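Têxteis I - Apontamentos da aula 4
Tecidos de fios tintos: riscas e xadrezes

Docente: Aarti Ahuja

Na aula anterior ficámos na diferença entre tingir em peça e tingir em fio. Hoje interessa-nos só o segundo caso. O fio é tingido antes de ir ao tear e o desenho resulta da ordem em que as cores entram na teia e na trama. Um xadrez estampado imita esse resultado à superfície, e quase sempre se distingue virando o tecido: no estampado o avesso é mais pálido.

Vocabulário mínimo

Teia: fios no sentido do comprimento, montados no tear antes de se começar.
Trama: fios no sentido da largura, inseridos um a um.
Relatório de cor: a sequência de fios que se repete até ao fim da largura (ou do comprimento).
Ourela: borda lateral do tecido.

Como se lê um relatório

Escreve-se a cor e o número de fios, por ordem. No exercício da teia Nyitrai temos 20 fios por centímetro e uma largura útil de 40 cm, portanto 800 fios. Se o relatório tiver 40 fios, repete-se 20 vezes e fecha certo. Com um relatório de 36 sobram fios, e é preciso decidir onde cai o resto - em geral divide-se pelas duas ourelas, para o desenho ficar centrado.

Quando a trama segue a mesma ordem da teia, o xadrez é equilibrado. Quando não segue, uma das direções domina.

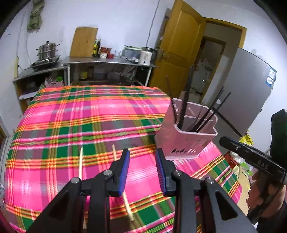
Em ponto de tafetá, o cruzamento de duas cores diferentes dá uma terceira por mistura ótica. Amarelo com azul, visto de longe, tende para o verde; de perto continuam a ver-se os dois fios. Só onde a cor se cruza consigo própria é que aparece pura. Com quatro cores em cada sentido há 16 cruzamentos possíveis, quatro deles puros. Na sarja o efeito é parecido, mas a mistura fica em diagonal.

Para a próxima aula

Trazer o relatório do exercício 2 passado a limpo, em papel quadriculado, com teia em cima e trama à direita. Quem faltou em outubro à montagem do tear deve combinar com Ashok Saxena uma hora na oficina.

Leitura: capítulo sobre cor e ligamento, na pasta da disciplina. As tabelas finais não saem no teste.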